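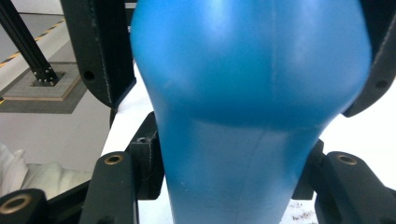

About us

Drirano is a small archive of old television for children. We collect holiday specials, puppet shows and the short films that local stations put between the cartoons. Valentin Filip started it in Gullton with two boxes of tapes from his uncle, who repaired video recorders.
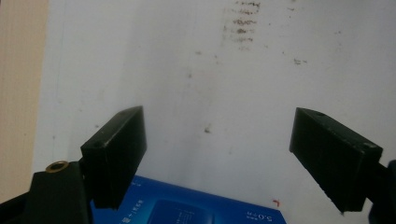

Today we are five people, and all of us have other jobs. We copy tapes in the evening, write down the titles and the names in the credits, and look for the missing episodes. At the moment we still search for four parts of the winter series "Kramer and the Lighthouse" – if you recorded them as a child, please write to us.

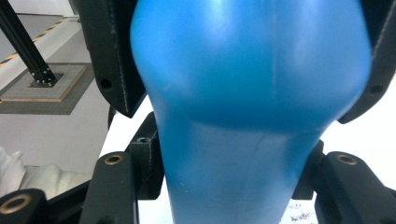

Every November we show our favorite specials in the Vomberg reading room, with the old commercials left in. Entrance is free and the program begins at 4 in the afternoon. Children are welcome, and so are their grandparents.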